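Ploswood Waters Forum > Wildlife and Water > Floating pennywort on the Tak

Started by seoah_y, 14 January 2020

seoah_y
Hello all, I walk the dog along the Tak most mornings, from the Conwood footbridge down to the weir, and I'm fairly sure we've got floating pennywort again. Shiny round leaves with a crinkled edge, sitting up off the water on fleshy stalks, and a mat of it stretching out from the bank just below the cattle drink. I thought it had all been dealt with in October? I helped pull it out myself, I've still got the waders to prove it (and the hole in them).

I didn't touch it this time. Who do we tell these days, is it still the Grelten office?

Seo-ah

weirside
It never went. We cleared the top of it in October and left half the roots in the margin, I said so at the time. It only needs a bit of stem with a node on it and off it goes again. Grelten do still take reports but you want the online form, the phone just rings.

MusyokaO
Bit harsh, weirside. I was there that day as well and we took out 289 sacks, which for a dozen people with rakes and one leaky boat is not nothing. The stretch above the footbridge is still clear, I looked on Sunday.

Seo-ah, are you certain it isn't marsh pennywort? That's the native one and it turns up on the same bank. The stalk joins the middle of the leaf underneath, like a little umbrella. On the floating sort the leaf has a slit running in to where the stalk joins. Easy to mix up when the leaves are small.

seoah_y
Oh it has the slit, definitely the slit! I lay down on my front to look, the dog thought it was marvellous. And the leaves are as big as my palm, some of them. I'll go back with a proper bag and get a piece for someone to check.

Youngsook_Won
Please be careful with bagging it. Double bag, tie it, and don't rinse anything off in the stream afterwards. If you want to keep a bit alive to show somebody, do it indoors and well away from any drain or pond. I'd sooner you took a photo and squashed the rest flat in a phone book.

I'm also going to say what I say every year, which is that a lot of this came out of people's garden ponds and off people's windowsills. Folk get a pot of something pretty, get bored with it, and tip it in the nearest ditch. I had this out with my own sister. She's gone over to things in pots that never go near water and the stream is none the worse for it.

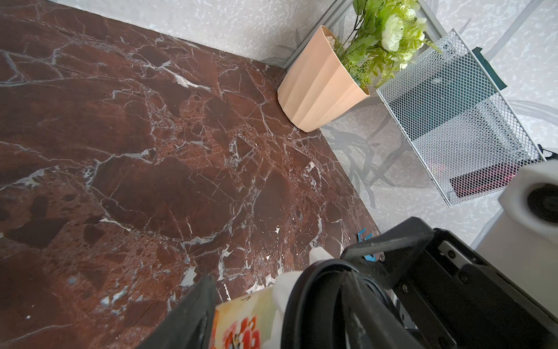
Peach pot on the marble top, up by the wall

weirside
Garden ponds, yes. Windowsills, I doubt it. I've never seen pennywort in a pot on a windowsill in my life.

Youngsook_Won
I have, at a plant swap, labelled "pond pennies". I bought all three so they'd not go home with anyone else, and they went in the black bin.

wj_kwon
Morning. Woo-jin Kwon here, I do the record keeping for our end of the Tak so I'd better chip in. Seo-ah, thank you, and yes please send it in. Grid reference if you can manage it, if not just say how many fence posts down from the cattle drink and I'll find it.

On the October clearance, I have some sympathy with both sides. The mat we took off was heavy and it had to come off, it had reached right across in two places and there was no light getting under it. But weirside is right that the margin wasn't hand picked. We ran out of daylight and then we had a fortnight of floods. I'd put the new growth down to bits left in the reeds, or bits washed down from further up. I can't tell you which.

weirside
I can tell you which. It's the reeds.

MusyokaO
You can't though, can you. There's a big patch behind the old Conwood works that none of us is allowed near, and every time it rains the water comes down past it. You could hand pick our margin with tweezers and it'd be back by Easter.

I've asked Conwood twice for access. The first time I got a very nice letter and the second time I got the same letter.

weirside
Then ask a third time, and do the reeds while you wait. I'm not saying don't chase Conwood. I'm saying we had a full day, we had the sacks, and we did the showy bit in the middle and went to the pub.

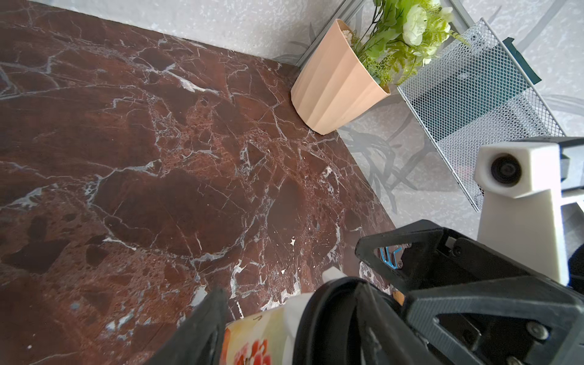
And before anyone says it, yes I went to the pub too. But I'd have done another hour in the margin first if there'd been anybody else willing, and I'd do it this weekend if the level's down. January is a decent time for it. The stuff has been knocked back by the frost, you can see where it's rooted, and there's nothing nesting.

BaeW
New here, hello. I moved to Ploswood in the autumn and I've got a paddock that backs on to the Tak on the far side. Is this the plant that looks like a carpet of little lily pads? I think I may have some and I thought it was rather nice, sorry!

What would it cost to get somebody in? My neighbour had a quote of 1,685 pounds to have his length sprayed and nearly fell over.

wj_kwon
Welcome! Please don't be sorry, half of us thought it was nice once. Don't spray without talking to Grelten first – anything going on or near water needs permission, and it's not something to have a go at with a bottle from the garden centre. The other trouble with spraying is that you're left with a great raft of dead stuff rotting down, and that takes the oxygen out. I'd much rather see it pulled by hand if your patch is a small one.

How far does it go along your bank? And can we get down to it from the paddock, or is it steep?

BaeW
Not steep at all, there's a sort of beach where the previous people had ponies. The green bit is longer than my car but not as long as my car and the trailer, if that helps. I've got a wheelbarrow and some fairly bored teenagers.

Woo-jin (yes, another one, I see there's already a Woo-jin on here)

Youngsook_Won
That's plenty small enough to do by hand. Put a net across downstream before you start, even an old bit of fruit netting on canes, and have one of the teenagers stand by it with a pond net doing nothing but catching the bits. That job is boring and it matters more than all the raking. Pile it well back from the water, high enough that a flood won't reach it, and let it dry out and rot. 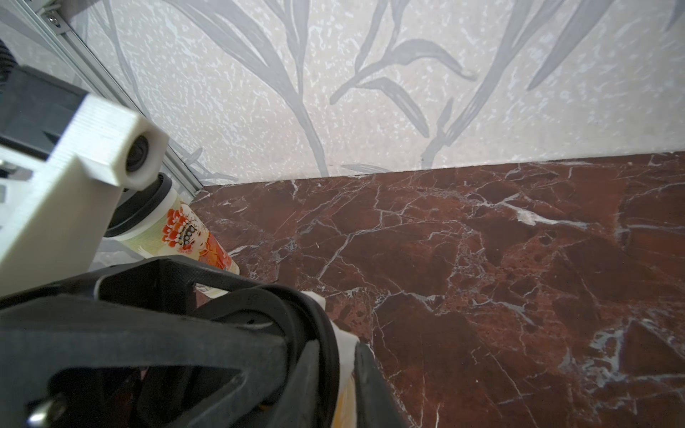 Then go back in two weeks and do it again, and again after that. You'll find sprigs you'd swear weren't there. Check your boots and the wheelbarrow tyres before you go anywhere else wet.

seoah_y
I could bring the net from our side if nobody's using it? It's in my shed under the paddling pool. It does smell a bit.

MusyokaO
Bring it. I'm for doing BaeW's bank first, seeing as we've got permission and a beach, and then the reeds below the cattle drink if there's light left. Weirside, would that suit you?

weirside
Other way round. The reeds are the bigger patch. But I'll not fall out over it.

wj_kwon
Could we do both at once? There's enough of us if the teenagers are real. On money, there's 1,000 pounds in the pot for the whole year and that has to cover the boat, so I'd like to keep this to rakes and flasks.

I'll look at the gauge on Friday night. If it's up over the second step at the weir we call it off, I'm not having anyone in the water with it running like it was before Christmas.

BaeW
The teenagers are real. One of them has asked if there's bacon.

Youngsook_Won
I'll do bacon rolls. Somebody else bring the ketchup, mine's got a best before date I don't want to discuss.

seoah_y
Form's gone off to Grelten now, with two photos of the leaves and one of the dog's ear. It was eleven fence posts down, by the way, Woo-jin (Kwon!). See you at the footbridge, I'll be the one with tape on my waders.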